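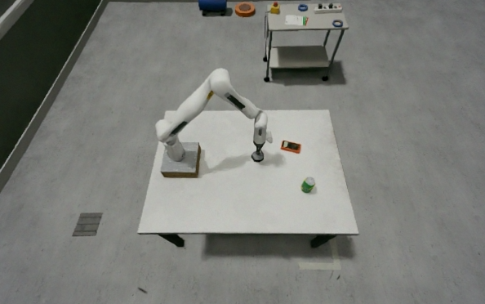

Part 3: Setting up your Brendetti label printer

I've set up more of these than I care to remember, mostly for the shop, and the first go always takes longest. Set aside 20 minutes and put the kettle on. You'll need the printer, its power lead, one roll of labels and the Zaltico app on your phone.

1. Peel off all the blue tape. There's a bit inside the lid as well, which I missed on my first one!

2. Press the catch on the side and lift the lid until it clicks.

3. Drop the roll in with the labels facing up, and pull a hand's width of paper out through the front slot.

4. Slide the two guides in until they just touch the roll. If you squeeze it, the labels come out at a slant (ask me how I know).

5. Shut the lid with both hands, plug in, and hold the power button until the light goes green.

Caution: the print head gets hot after a long run. Leave the lid shut for a few minutes before you change the roll. 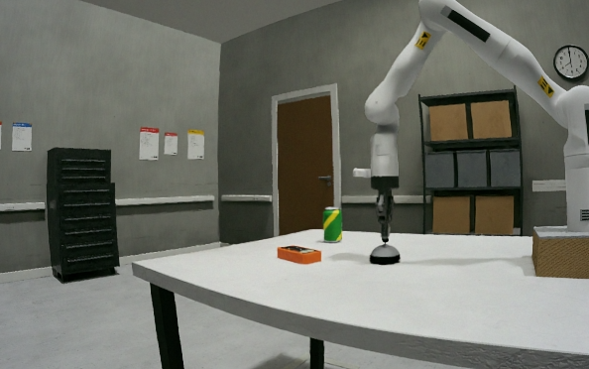

Picture: Celdale Print Supplies

Now for the app. Turn Bluetooth on, open Zaltico and tap Add Printer. Mine shows up as "BR-82" and yours should be much the same. Don't pair it from the phone's own settings — the app gets in a sulk and you'll have to forget the printer and start again.

6. Tap the printer's name and wait for the beep.

7. Choose your label width. The roll in the box is 34 mm.

8. Print a test label. You want a thin border on all four sides.

Note: if the border is missing on one side, go to Settings, then Align, and nudge it a step at a time. I usually need two or three nudges to the left.

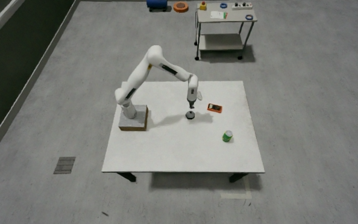
Once the border looks right, save it as your default, or you'll be nudging again next time you switch on. I also turn the darkness down a notch from the factory setting, as small print comes out crisper.

As for refills, I buy the Uçar rolls and they fit nicely, but their core is a touch wider, so move the guides out before you drop one in. Keep spare rolls in a drawer away from the radiator. The labels go grey if they get too warm.

Cleaning the print head is in Part 4.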